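I bought the Kinik slicker brush in October, after our groodle Barbu came home from the dog park with mats behind both ears. My old brush had lost half its pins, so I wasn't expecting miracles from a new one.

Well, I'm a convert! The pins are long enough to get right down to the skin, and he'll stand for a good 10 minutes before he starts chewing the handle (his, not mine, apparently). I do his legs first, then the ears with a bit of detangling spray.

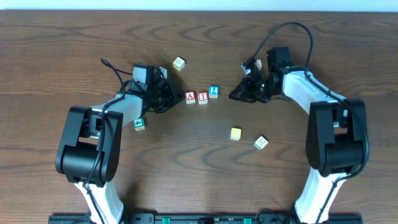

The table has a medium-brown finish and dark wavy grain.

Two grumbles. The release button is stiff, and the grey rubber grip picks up every loose hair in the house. My neighbour Ileana has the Oston one for her spaniel and reckons its button is easier, but the head's too wide for ears.

I'd give it 4 stars and I've already ordered a second for the car.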